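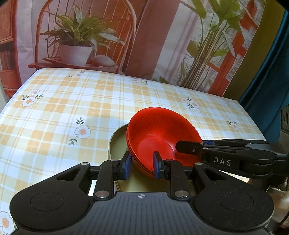
Marlina Sembiring asked whether nested bowls were a fair test, given that the stack can be moved as one piece and a plate cannot. Fair point - added to the list.

14 October 2024, open day, Talosthorpe. Two-gripper handling of the red bowls over the green container, five runs per group of visitors, 36 visitors signed in. Pads on the near unit: ribbed, blue, keep. Pomwood want the grip log by April. To do: wipe down housings, repeat with single bowl, send Krishnan the pad notes.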